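Chapter 7
Automation and the Redesign of Jobs

Last updated July 29, 2025

When a task is automated, the job that contained it rarely disappears in one step. A job is a bundle of tasks, and machines take them up unevenly. This chapter treats the task as the unit of analysis and follows what happens to the tasks left over.

Consider the returns hall at Rostier, a distributor of packaged groceries and household goods. Before automation, a sorter picked up each item, judged its condition, and placed it in one of several bins. The hall handled 3173 items per shift. In December the firm installed arms supplied by Isari on two of its lines. Picking and placing passed to the machines. Judging condition did not, and exceptions, such as partly used containers, were routed to a person at a screen. 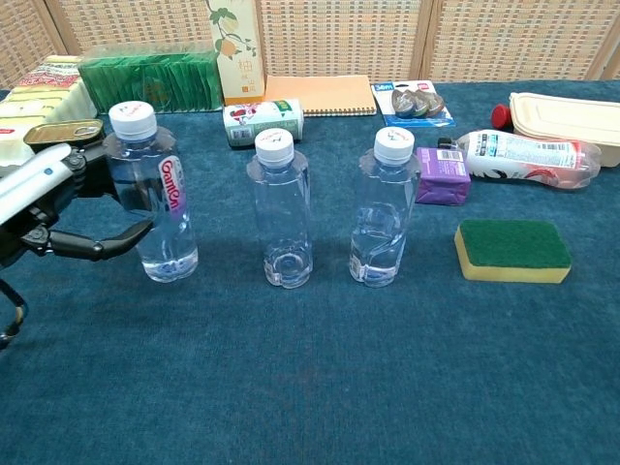 Figure 7.1 A two-finger gripper at the leftmost of three water bottles. The bottles hold different amounts of water.

Mixed goods of this type make grasping difficult. Clear plastic is hard for depth sensors to register, and a bottle's weight and stiffness vary with its contents. Grip force must be set for each item, and limits are usually revised after installation by the people who run the line.

At Rostier, 188 sorters were reassigned or retrained. Lifting decreased. Time spent watching increased, as did the share of the shift in which a worker waited for the machine. Pay grades written for manual sorting no longer matched the work performed.

Section 7.1 defines task, job, and occupation. Section 7.2 presents the Chou method for scoring tasks by how readily they can be automated. Section 7.3 applies the method to the Rostier data, and Section 7.4 covers changes in pace, supervision, and skill.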